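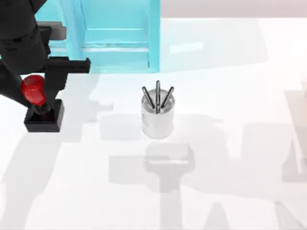 Left gripper holding the red-and-black object, pen holder at center, shelf unit behind.

Pletidach Tabletop: data card and house rules

Welcome, and thanks for reading the card before opening the files! Pletidach Tabletop is a set of simulated two-arm tabletop episodes, and the rules we use to record, check and label them. We care about the rules at least as much as the data. If you only borrow the rules for your own project, we'll be delighted.

Version of 19 October 2019. Replaces the August draft.

What's in it

3000 episodes, split over 60 table layouts. Every layout has a white tabletop, two arms and a fixed list of props. Each episode comes with rendered views, joint positions for both arms, gripper state, and one plain-language instruction. Everything is rendered, so there are no people in the data and no consent forms to chase.

The rules

There are seven. They started life as a wiki page at Ankrah and were tidied up when Plemamus joined the project.

1. One instruction per episode. If you need the word "then" more than once, split it.

2. Name objects by what a viewer can see. "The red knob" is good. "The part from before" is not. Color first, then shape, then position if two things would still be confused.

3. Both arms stay in the log even when they are outside the view. An arm you can't see can still block a path or throw a shadow over the thing you are reaching for. We feel strongly about this one!

4. Do not clean up shadows. Early on we had a render preset that switched them off, and the images looked lovely and taught the model very little about our lighting. Shadows stay on, soft edges and all.

5. Shadows never get object labels. A gray shape on the table that looks just like a gripper is still table. Use the separate shadow mask if you want it.

6. Label partly visible objects if you can tell what they are. Otherwise mark them "unknown, partial" and move on. Guessing costs everyone more time later.

7. Failed episodes are kept and flagged. Never delete one by hand.
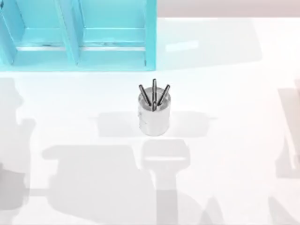 Render: Pletidach project / Jodlow view set

Rules 3 and 5 do most of their work in views like this one. The solid items are the turquoise shelf unit and the white holder with its three dark pens. The large gray shapes in front of the holder and along the left side come from the arms, so they go in the shadow mask and nowhere else. The correct object list is short: shelf unit, holder, pens. Both arms get full joint rows in the log as usual.

Checking

Every episode gets one automatic pass (missing rows, joint limits, empty instructions) and one pass by a human reader. The second pass found 104 episodes with a label problem, nearly all of them rule 5. Those are fixed in this version, and the old labels are kept in the folder called "superseded" for anyone who wants to study the mistakes — please do, they're really interesting.

Known gaps

Prop variety is thin. Surfaces are always bright. Instructions are in English only. Reading direction ("left", "right") is always from the viewer's side, which trips up people used to robot base coordinates, so check your transforms.

Changing a rule

Open a proposal with two episodes that the current wording handles badly and the new wording you'd like. Small edits are welcome too — rule 6 has been rewritten more often than any of the others and could probably stand another go.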